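Stories > Short fiction > Household

The Pink Sock

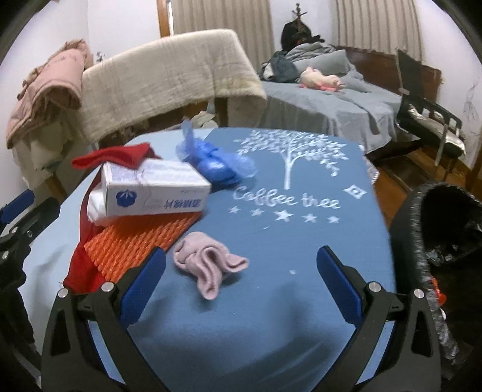 Last changed: a Tuesday in August, in the evening

Chantelle Joubert was looking for one sock. It was pale pink and she knew it very well, because the other one was already on her left foot.

The bus to Finville left at 6, and the room was not ready. Her mother always said that a person must leave a room as if a guest will sleep in it. Chantelle did not expect a guest. But Svend Kragh, who rented her the room, would come up the stairs when she was gone, and she did not want him to stand in the door and make the small noise with his tongue.

So she cleaned and she searched at the same time, and both went slowly.

The blue cloth was the first problem. It had a white tree on it, and under the tree was written "Coffee thee" with a row of five stars. When she moved in she had thought that it was a mistake for "coffee tea." Later she decided it was a sentence from an old poem, where coffee was something you did to a person you loved. I coffee thee, you coffee me. She had said it once to Svend in the kitchen, and he had answered, "With milk?" and she had to go out in the corridor to laugh.

She had put everything on this cloth during the week. The white cardboard box with the dark blue flower was there, standing crooked on the orange mat with the spikes. The mat was for tired feet. She had bought it after her first month at Herkora, where she stood the whole day behind the counter, and she had used it 3 times. It hurt more than the work.

The box came from her friend Chin, and she could not read the blue characters on it. Chin had promised to translate them and then had moved away to Skernico. For a long time Chantelle had believed that they said something kind. Now she thought it was maybe only the address of the factory, and she kept the box anyway.

A red sock was lying folded over the box. She lifted it and looked under it. Then she put it back, for no reason, exactly as it was.

"Are you packed?" called Svend from downstairs.

"Almost!"

"What is missing?"

She did not want to shout the word sock through a house. "A paper," she called.

"What paper?"

"A small one."

She heard him open drawers. He was a good man, and now he was searching for a paper that did not exist. She felt ashamed. She looked in the black bin with the grey rim, which was soft like an animal when her hand touched it. She looked behind the blue plastic bag. She looked in her coat, in both pockets, and found a ticket with the number 167 from the post office. She had waited there in spring and gone home before they called her.

Svend came up. He was breathing hard and he held an electricity bill.

"Is it this?"

"No," said Chantelle. "Svend, it is a sock."

He looked at her feet, one pink and one bare. Then he looked past her, at the blue cloth, where the sock was lying in the middle, all crumpled, a little below the stars.

"That one?" he asked.

She had put the bag down next to it, and the box, and her eyes had gone over it perhaps twenty times. She sat on the edge of the bed and pulled it on. It was twisted at the heel and she had to begin again.

"You can leave the cloth," said Svend. "If you don't want to carry it."

"I want to carry it."

He nodded and began to take the things off it, first the bag, then the box, very carefully, holding the red sock with his thumb so that it would not slide.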